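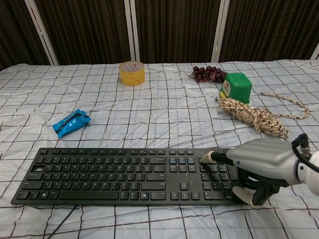 Index finger does not release after key press (intermittent)

Forum: Hands and end effectors > Faults
Status: open

tendon_slack wrote:

Looking for ideas on a fault we cannot pin down. Setup is a five-finger hand on a single arm, Cirkance controller, running a keyboard task at our Nedstead site. The operator calls a key, the arm moves to a hover pose above it, the index finger extends and presses, holds for 51 ms, then should lift before the arm moves on.

Most of the time it does. Now and then the finger goes down and stays down. The controller reports the press as complete and the arm starts its next move with the fingertip still loaded against the key. Twice it has dragged the keyboard across the table. On the second occasion the fingertip cover tore and the motor in the index base joint tripped on over-temperature.

It happens nearly always on the top left of the numeric pad, so Num Lock or the key next to it. I have had it once on the arrow keys and never on the letters.

Already done:
Replaced the fingertip.
Re-ran the hand calibration, cold and after an hour of running.
Swapped the keyboard for another of the same model.
Checked the tendon tension against the sheet that came with the hand.

Logs show 6 stuck presses in 1000. No pattern with time of day or run length.

Firmware is whatever the hand shipped with. I have not updated it, because the last update moved the joint limits without saying so.

bracket_and_bolt wrote:

What does the position trace look like on the index base joint during a bad press? Does the release command go out and get ignored, or does it never go out?

tendon_slack wrote:

It goes out. The trace shows the command step, then the measured position stays flat. Current rises for a short time and drops again. It looks like the joint tries, gives up and reports done.

offaxis wrote:

Then it is mechanical. Something is holding the finger. Where does the thumb sit when you press on the numeric pad? On ours the thumb comes down on the table to the side of the keyboard when the wrist is that low, and the whole hand is then propped on two points. Lift the finger against that and the palm just rocks.

tendon_slack wrote:

The thumb tip does come down near the lower right corner of the keyboard, on the sheet. I had taken it as harmless. It carries no load in the model.

offaxis wrote:

The model does not know the table is there. Put a piece of paper under the thumb tip and see if you can pull it out at the hover pose. If you can't, you have your fault.

quiet_relay wrote:

I don't agree that it has to be the thumb. A propped thumb would give you a stuck press every time at that pose, and the figure given is 6 in 1000. Something intermittent wants an intermittent cause.

Look at the cable. If yours loops over the back of the hand from the wrist connector as ours does, it is stiff and pulls on the connector when the wrist is turned in. We lost a fortnight to this on a Haslinger arm. The connector was seated and latched, and one pin was still making poor contact under side load. Symptom was the same: command accepted, no motion, status returned as done.

bracket_and_bolt wrote:

A poor contact should give a comms error before it gives a false "done".

quiet_relay wrote:

It should. On ours it didn't, as the contact was on the motor supply and the comms pair was fine. The current trace is the thing to look at. A blocked joint draws current and keeps drawing it until it trips. A joint losing supply shows a short rise and a drop. The second is what was described.

offaxis wrote:

A short rise and a drop is also what you get when the current limit cuts in on a blocked joint. You can't tell them apart from that description. Also, the motor tripped on over-temperature once. A motor with no supply does not get hot.

quiet_relay wrote:

Fair point on the temperature. It could have got hot during the drag.

pestow_lab2 wrote:

Leaving the cause to one side for a moment. The arm should not be moving at all on the strength of a "done" from the hand. The hand's status word tells you the command has finished, and a timeout counts as finished. We gate every arm move on the measured joint position being within 4 degrees of the open target. If it is outside, the arm holds and the operator gets a prompt. That would have saved the fingertip.

I would also want to know what the stop arrangements are. If someone reaches in to straighten the keyboard while the finger is loaded and the joint then frees itself, they get hit by it. It is a small finger but it is quick. Our rule at Pestow is drives off before hands go in, including for a keyboard that has only shifted a little.

tendon_slack wrote:

The stop is a mushroom button on the operator's side. People here do reach in with the drives on, me included. I will change that.

Gating on position is sensible. Is your check in the controller or in the task script?

pestow_lab2 wrote:

Controller. The script can be edited by anyone.

slowramp wrote:

Can I ask about the surface? If the keyboard is loose on a plastic sheet and the sheet is not pulled flat, the height at the right-hand end could change by a few millimetres whenever something on the table gets moved. That would make the thumb contact intermittent and you would both be right to a degree. We taped ours down at the corners and fixed the keyboard with two strips of hook-and-loop.

offaxis wrote:

Agreed, that would do it.

tendon_slack wrote:

The sheet has creases, yes, and there are other objects on it for the pick tasks, which get shifted between runs. The keyboard is not fixed.

Paper test done this morning, Thu 19 July, drives off, hand parked at the hover pose for Num Lock. The paper pulls out freely with the sheet smoothed down. With a crease under the thumb it grips hard enough to tear. I then worked the connector by hand with the supply on and the hand well clear of the table, watching the supply voltage. No dips.

So I am leaning towards the thumb. Plan is to tuck it in further for all numeric pad keys, fix the keyboard, and add the position gate in the controller. Then another 1000 presses.

quiet_relay wrote:

No dips with the wrist straight, or turned in? It only showed on ours when turned in.

tendon_slack wrote:

Straight. I will repeat it turned in.

bracket_and_bolt wrote:

Please change one thing at a time, or you won't know which of them cured it. Gate first, as it does no harm, then the thumb.

tendon_slack wrote:

Gate is in. Thumb next. The arm is booked for other work until August so it may be a while before I have numbers.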